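Fekelent: refurbished desktop intake records

Version 3, released in June. License: CC BY 4.0.

Summary
Fekelent holds 882 intake records for used office desktops received by the Clurard reuse workshop. Each row is one machine. The data supports work on repair cost, parts supply and resale timing.

Files
intake.csv: one row per machine
parts.csv: parts pulled or fitted, keyed by unit_id
grades.csv: cosmetic and functional grade at exit

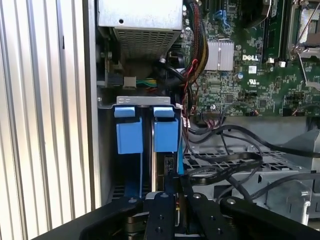
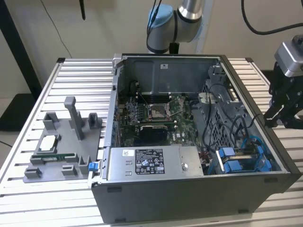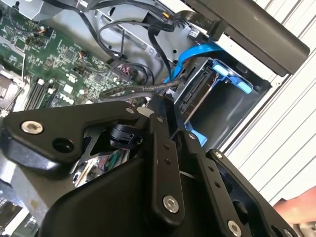

Open desktop cases. The Dell logo on the board is visible in the first and second.

Known gaps
Exit grades exist for 721 machines. The rest were still in stock at export and have a blank grade_exit field. Purchase price is missing for all lots from the Magalhães depot. Weights are in grams; values under 3000 are entry errors and were left as received.

Splits
No official split. The Estelell baseline used 509 rows for training, sorted by unit_id.

Changes
v3: merged duplicate serials, renamed cond to grade_in
v2: added parts.csv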